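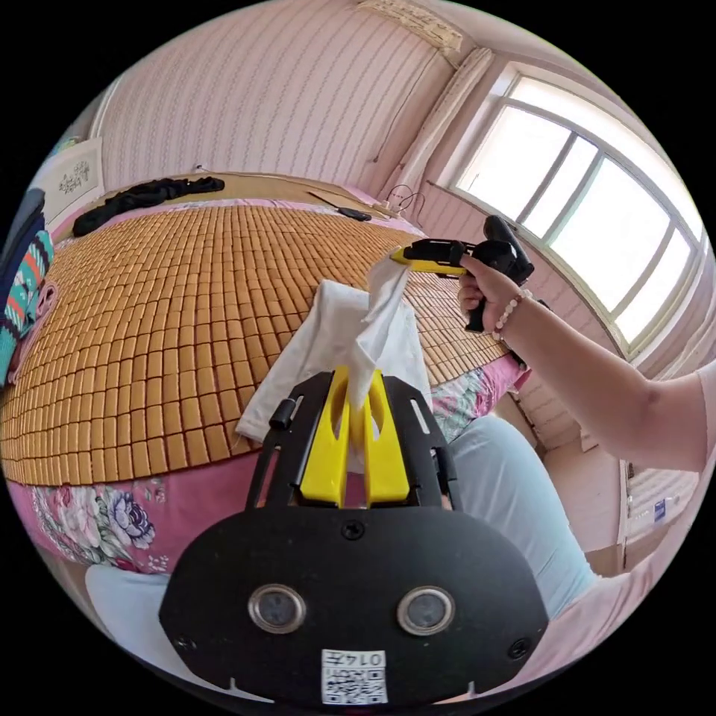 Bamboo mats on summer beds
Speaker notes, Remedios Olmedo
Picard Hall, small room upstairs, July meeting
Slot is 25 minutes plus questions. Start at 2.10 if lunch runs on time.

Opening (2 min)

Say who I am. I look after the bedding at Utance, 11 guest rooms in an old building with thick walls and small windows. Good in winter, bad from June onwards.

Say what the talk covers: tile mats on beds, what goes under them, what goes on top, how we clean them, what guests said. I am not going to talk about mattresses. Poul Fogh did mattresses last year and his notes are still on the table by the door.

Ask for hands: who has slept on a bamboo mat? Who has one at home? Last time it was mostly people who had one as children and hadn't thought of it since. If there are a lot of hands, skip the next section and go to sheets.

What a tile mat is (3 min)

Small rectangular blocks of bamboo in rows, joined up so the whole thing bends. It lies flat on a flat bed and follows the shape on a soft one. You can roll it or fold it.

There are also mats made of long thin strips. They are lighter and cheaper. We tried both. The strip ones are fine on a hard bed but on our mattresses they creased where people sat down to put their shoes on, always at the same place near the edge. We stopped buying them after the first summer.

Pass the sample piece round. Ask people to put the inside of the wrist on it and then on the tablecloth. The mat feels cooler because it takes heat from the skin faster than cotton does, and because air can get between the blocks. It doesn't make the room any cooler. Say this clearly. Two people wrote to me after the spring talk thinking it did.

Tell them to check the sample for rough corners with a fingertip. They will find one. That is why I brought that piece.

Choosing a size (3 min)

Buy the mat slightly smaller than the top of the mattress. You want the sheet to show at the front and down the side. If the mat reaches the edge, it tips when someone sits on it, and the hard edge catches the back of the leg.

We lost some time on this. The first order from Flandar was cut to the exact mattress size. Good mats, well finished, and they all hung over by a block or two once the bed was made with a thick sheet. Gunnlaugur Hjaltested took a row off each one in the workshop, and it took him most of a week – the cord has to be knotted again at every row end and tucked back in. He would rather I didn't recommend it.

The second order came from Janex, a size down. No trouble with fit. The finish was not as smooth and we had to go over them with fine paper before they went on the beds.

Cost: we paid 995 for the Flandar order, all in, and a little less for the Janex one. I'll be asked which I would buy again. Flandar, one size smaller.

The sheet underneath (4 min)

Always put a sheet under the mat. The mattress needs it, and the mat grips cotton better than it grips a mattress cover.

Fitted sheet, pulled tight. A loose flat sheet works its way up in folds under the blocks and you can feel every one. If all you have is a flat sheet, tuck it deep on all sides and smooth it from the middle out before the mat goes down.

Pattern or plain? We use floral ones. Big flowers, pink ground. Plain white sheets under a mat look grubby quickly along the strip that shows, and the tan of the bamboo makes white look yellow anyway. With a large flower print you get a bit of colour round the edge of the bed and small marks don't show from the door. Some of you will hate this. Vilhjálmur Hallgrímsson does and has told me so in two meetings.

Whatever you pick, wash it a few times before it goes under a mat. A new printed sheet can leave colour on damp bamboo. We had one mat go faintly purple at one corner. It is still in use, at the foot end.

Pillows and what goes on top (3 min)

Keep the pillow ordinary. White case, cotton. There are small bamboo covers sold for pillows and I don't like them: they pull hair. We bought two and took them off after three nights.

Lay a thin cotton cloth, folded, on the bed for anyone who wants something between themselves and the mat. People use it in different ways. Some open it out and lie on it, some put it over their feet. A few use it only under the elbows. Leave it folded where it can be found and let them work it out.

No heavy quilt on the bed in July. Put it in the wardrobe. If it is left on top of the mat, guests sleep on it and then tell you the mat did nothing.

Cleaning (5 min, the main part, don't rush)

Daily: wipe with a cloth wrung out until it hardly drips, going along the rows. Then a dry cloth. Window open for half an hour before the bed is made up.

Between the blocks: this is where hair, dust and bits of paper tissue end up. Tissue is the worst of them. It tears when you pull it and the scraps stay in the gaps. Ask guests to keep a box by the bed with a bin next to it. When you do find a tissue on the mat, pick it up whole and don't rub at it. For scraps already in the gaps, bend the mat over the edge of the bed so the rows open, and use a soft dry brush.

Spills: blot, don't wipe. Lift the mat straight away and look at the sheet below. If the sheet is wet, strip the bed. I know it is a nuisance at eleven at night.

Weekly: take the mat off, stand it on its side in the shade, turn it over after lunch. Shade matters. Strong sun dries the blocks out and they split along the grain. Poul left one on the south wall for a weekend and we use it for kindling now.

No soaking. No washing machine, please. No spray polish either, it makes the mat slippery and it comes off on nightclothes.

A little white vinegar in the water is all right if there is a smell. 300 ml to a bucket is what we use. Rinse the cloth, go over the mat again with plain water, dry it well.

If someone asks about oiling: we don't. I have heard of people who do. The mats on our beds go darker and smoother by themselves from being slept on.

Storing over winter (2 min)

Dry for two full days indoors first. Then roll with the smooth side in, tie loosely with cotton tape, and put in an old pillowcase. Not plastic. Label the pillowcase with the room. Ours stand upright in the linen cupboard with a gap behind them.

Look at them once in midwinter. If there is any grey bloom, brush it off outside and leave the mat in a warm dry room for a few days.

What guests said (3 min)

Over the two summers we had 2,657 guest nights in rooms with mats. We left a card by the bed and plenty of people filled it in. I haven't made a chart.

Most liked it by the second night. First night comments were mixed: too hard, noisy when turning over, left marks on the arm. The marks are true, they go in a few minutes.

Thin people complained about hips. We now offer to take the mat off, and we put it on the card so they don't have to ask at the desk.

Children like them a lot, mostly for running toy cars over. Older guests found the bed easier to get up from, which I hadn't expected. One man asked to buy his. We said no and then found him one.

Rachid Kabbaj ran the same cards at his place by the harbour and got much the same answers, except that his guests minded the noise more. His beds have slatted bases and ours are solid. I think that is the reason but I haven't tested it. He is in the audience, so ask him to say a word if there is time.

Questions

Likely ones, with short answers.

Allergies: ask the guest. We take the mat off if they are unsure.

Do they wear out? The cord goes before the bamboo does. Mend it as soon as you see a loose row. Gunnlaugur uses waxed cord, and I have a short length with me to show.

Can you use one on a sofa? Yes, but it slides. Tie it at the back.

Winter use? Cold. I wouldn't.

Collect the sample piece before people go down for tea. The last one went home with somebody.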